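The case for the plain white table

Every institution that buys furniture in quantity is sooner or later asked to defend its choice of table. The Calton learning centres have been asked more often than most, having replaced 88 worktops across their sites at Sketby, Lindsay and Benlow with plain white ones. Complaints were received before the first delivery and have continued since. They deserve a considered answer, and this essay offers one in a personal capacity, on behalf of nobody but its author.

The objections fall under two heads. The first is that a white surface is cold and clinical, and that people who come to an evening class after a day's work should be offered something kinder to sit at. The second is that white shows every mark. Both statements are largely true. It is the conclusion drawn from them that I dispute.

What a worktop is for

A shared worktop serves many people with different purposes in a single day. At Benlow the same room is used for bookbinding in the morning, for a sewing repair class after lunch and for adult numeracy at 7 pm. The table cannot be suited to one of these at the expense of the others. Its first duty is to let people see what they have put on it.

Anyone who has looked for a dropped needle on a patterned top will understand the point. The old tables at Sketby had a strong printed grain, chosen in a period when it was thought that a public room should resemble a study. Pins, offcuts of thread and small screws vanished into it. On a pale, even surface a dark object is found at once and a coloured one keeps its true colour, a matter of some weight to those matching cloth or mixing paint.

There is also the question of attention. Teachers are generally advised to keep the wall behind them clear, and much care is given to the arrangement of displays. The tabletop lies closer to the learner than any wall and is looked at for longer. It seems inconsistent to clear the one and decorate the other.

The question of marks

It is said that white tables look dirty sooner. They certainly reveal dirt sooner. A brown table that has not been wiped may carry glue and tea rings for a week without comment, and the sleeve of the next user will discover them. Under the present arrangement each group wipes down before leaving, and the state of the table tells the next group plainly whether this was done. I regard that as a merit, though I accept that those who hold the cloth may take another view.

Scratches are a more serious matter. Of the 88 tops, 19 have been reported as marked beyond cleaning, most of them in rooms where craft knives are used. Cutting mats were supplied to those rooms in June. They ought to have been supplied with the tables, and the saving made by leaving them out of the original order was a poor one.

Light and shade

Pentti Niskanen, who taught drawing at Lindsay for 18 years, wrote to me at length against the change. His letter is the best statement of the opposing case that I have read. He holds that a blank surface is tiring, that the eye wants something to rest on, and that a room of white tables has the manner of a laboratory whatever is taught there.

On glare he is right, and the centres should listen to him. A white top with a glossy finish under strong ceiling lamps is unpleasant to work at for an hour. The answer lies in the finish and in the placing of lamps. On the blankness I must differ. A matt white table is seldom a single white. It takes soft greys and a faint blue, it is lighter in one place and dimmer in another, and whatever is near it lays a shadow across it. A drawing teacher might make good use of that.

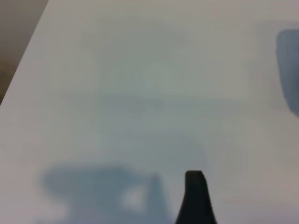
What should be done next

The remaining rooms are due to be refitted within the year, and over 360 chairs will be considered at the same time. I would ask for three undertakings. The finish should be matt throughout, without exception for price. Mats should be issued with every table in a craft room. The lamps at Lindsay should be moved before any further tables are bought, and the teachers who work beneath them should be consulted on where they are to go.

As to warmth, it may be supplied by other means. Curtains, chairs and decent heating all contribute to it, and the heating at Sketby has been in want of attention for longer than the tables have.

Contact the Calton centres office | Copyright Calton Learning Centres | Back to top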